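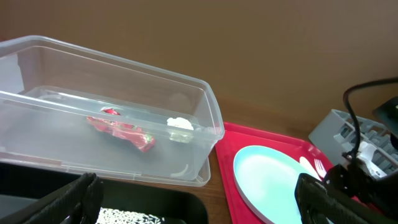

*Rice in the black tray, clear storage box behind it*

**From:** Rosalba Morelli
**To:** Bakgate Basketball list
**Date:** 2024-04-05
**Subject:** Re: Summer league rosters and the under-17 question

Hi all,

Sorry for the slow answer, Dario. I wanted to look through my old scorebooks before I opened my mouth, and once I had them out on the table I did what I always do and spent the whole evening reading box scores from years ago. (Did you know Morena once fouled out in the first half of a game we won by 19? She did. It's right there in my handwriting, with two exclamation marks.)

I'll quote the main part of what you sent so people who joined the list lately can follow along.

> **Dario Lombardi wrote:**
>
> Folks, we need to settle the rosters for the July league. I have three things on my mind.
>
> First, the under-17s. We have enough kids for one strong team and one thin one, or for two even teams that would probably both finish in the middle. Last summer we went with the strong team and the second group hardly won a game. I'm leaning toward the same again, because the college coaches who come by want to see our best five on the floor together. But I got some unhappy emails and I don't want to pretend I didn't.
>
> Second, De Luca wants to move the women's games to the early slot. I said I'd ask.
>
> Third, Italo thinks we should drop the zone rule for the under-13s and let them play whatever defense they like. I think he's wrong but he makes a decent case, so I'd like to hear from other people who have stood on that sideline.
>
> Also the gym fee is going up to 2,000 for the month. I'll send the breakdown separately.
>
> Dario

OK, so, taking these in your order.

**The under-17s**

I know I'm going to be outvoted on this, but I'd go with two even teams, and I'd like to tell you why at some length, so get yourselves a coffee.

I kept the book for the second group last July. I was at every game except the one at Pristo, when my car wouldn't start. What I saw was nine kids who worked hard for the first two weeks and then slowly stopped. They still came, and they were polite, and they ran the plays. But by the last weekend they'd look over at the other court between free throws to see how the real team was doing. I call it the real team because that's what they called it. Three of those nine didn't sign up in the fall, and one of them was the left-handed boy with the lovely floater, who I thought had the best hands in the whole age group. He runs track now and I hear he's very good at it, so I'm happy for him, but still.

Now, about the coaches. I do understand the argument. When Anwara's daughter was a junior she had a great summer with four good players around her, and people noticed her passing because there was somebody on the other end to finish. I'm not sure a coach would have picked that up if she'd been getting double-teamed all July. So there's a real cost to splitting, and I won't wave it away.

But we only had coaches in the building for the one showcase weekend. The rest of the month it was parents and a few grandparents and that man with the radio. Could we play two even teams through the regular schedule, and then put a combined squad together just for the showcase? Wurerer does something like it with their boys and I've never heard a complaint from that side of town. You'd have to ask the league whether a player can appear on two rosters. I believe the rule is that you can as long as both teams belong to the same club and you declare it before the first game, but please check, since my copy of the rule book is older than some of the players.

If we do split them, I'd put the two point guards on different teams and let everything else follow from that. I've seen us try to balance by height and it never comes out right. You end up with one team that can rebound and no one who can bring the ball up against a press, and the poor coach spends the month calling time-outs. I'd also keep the brothers together – they carpool, and their mother has enough to do.

One more thing on this and then I'll move along. Whatever we decide, let's tell the kids ourselves, in the gym, all of them together and before the list goes up. Last year some of them found out from a group chat.

**The early slot**

I asked around a bit after practice. The women I spoke to were split pretty evenly. Those with small children would like the early games very much, and those who work late shifts would like them not at all. Morena said she'd play at dawn if someone else brought the oranges, but I don't think we can take her as typical.

My own worry is about officials more than players. The early slot is when the newer referees get assigned, and I have nothing against the newer referees (I was one, long ago, and I was terrible), but the women's division is physical and it's fast, and I'd like somebody with a few seasons behind them to be in charge of it. If De Luca can promise us one experienced official per game then I'd say yes. If not, I'd ask to alternate, early one week and late the next, so that nobody is always the one rearranging dinner.

I'd also like to know who gets the late slot if the women give it up. It has the best crowd and the air is cooler by then, and I have a feeling it isn't going to sit empty.

**Zone for the under-13s**

Italo, my dear, I've coached next to you for a long time and I'm fonder of you than I can say, and I think you're mistaken about this.

You're right that a zone is part of the game and they'll have to learn it sometime. You're also right that the smaller kids feel safer in one. But at that age very few of them can shoot from outside with any kind of form. If you let everyone sit in the lane, then the other team has to heave it from too far away, and they start launching the ball off the hip to get it there, and you spend the next two years trying to fix it. I've had thirteen-year-olds with shots I could do nothing with. It's the same story every time I ask: they played on a team that saw nothing but 2-3 zones.

And man-to-man teaches them where to put their feet. It's dull to teach and they complain about it, and then one afternoon a kid slides over and cuts off the baseline without being told, and you want to run out on the court and hug them.

What I could live with is what they did at the spring clinic, where the last quarter was open and you could play any defense you liked in it. The kids thought it was tremendous fun. They felt like they were getting away with something. If you want to put that forward as a compromise I'd second it, and you can tell people it was your idea.

**The fee**

I'll wait for Dario's breakdown, but just so people have something to go on, I have last summer's player count in front of me and it was 208 across all the age groups. So the fee on its own isn't frightening when you spread it out. It's the other things that creep up on us, the officials and the insurance and the balls that go missing. We also had 400 left in the snack stand box at the end of last season that I'd like to see go toward helping the families who find the sign-up cost hard. It was earned on their hot dogs, after all.

If anybody knows a family who is hesitating over money, please write to me off the list. I won't mention it to a soul and we'll work something out.

**A few odds and ends while I have you**

- Anwara, I still have your clipboard, the good one with the court drawn on both sides. I've been using it, and I confess I've grown attached. I'll bring it next time.
- The scoreboard at the far end is sticking on the home side again. If you're keeping time, press the button twice and wait. If you press it three times it'll give you an extra ten points and everybody will yell.
- We need two more people who can keep the book in July. It isn't hard, and I'll sit beside you for the first game or the first three, however long it takes. You get a good seat and you never have to wonder what the score is.
- The old practice jerseys are washed and folded in my hallway. The mediums are nearly all gone, and I have more extra-larges than this club will need in my lifetime. Come and get some.
- Whoever left the very nice blue water bottle on the bench after open gym, I have that too.

I think that's everything. Dario, thank you for putting it all so fairly, and for saying plainly that you'd had unhappy emails – I wrote one of them, as you know, and you answered it very kindly. I'd be glad to talk on the phone about the split if it's easier than typing. I'm home most evenings, and if the line's busy it's only my sister.

See you all at the gym,

Rosalba

P.S. Italo, bring your whistle back. The one you have is mine.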